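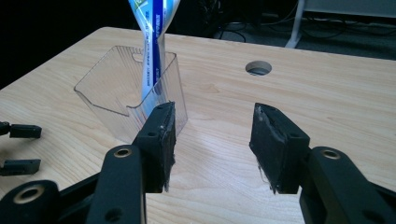
Pumis hand-held gripper, jaws open, with a clear holder and a twisted plastic package behind.

From: Angharad Llewellyn
Subject: Re: Pumis gripper kit, worth it?

Jhair Llanos wrote:
> Traveck is offering us the Pumis kit at 3000 for two grippers,
> with 8 spare pads. Their rep says the pads "hold up to daily
> use." Can we order before July?

I'd wait. I went through the demo at Clotier, and the sales sheet is doing a lot of the lifting.

My main worry is the pads. The right one is already fraying along its lower edge, and the lining on the left doesn't sit flat at the top. I asked how many hours were on them and got a shrug. Spares are 59 each once the first 8 are gone — and I couldn't get a straight answer on how long one lasts. 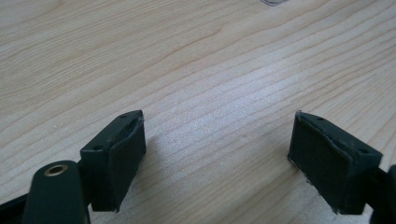 Both pads over bare table. Look at the lower left corner of the right one.

The brass bushings look fine to me. The arms are plastic, and I'd want to know what a replacement costs before we sign anything. It isn't on the quote.

What I'd like from Traveck before we talk money:

1. Pad life in hours, in writing, with the load they tested at.
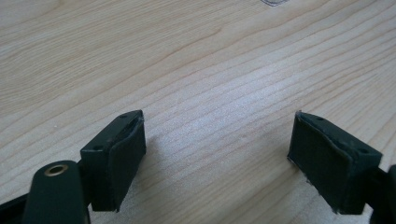 2. A price list for the arms and bushings.

3. A 2 week loan, with our own bags and pouches. Nidia still has the Hamann unit, so we could run them side by side.

If they say no to the loan, I'm a no on the kit.

Angharad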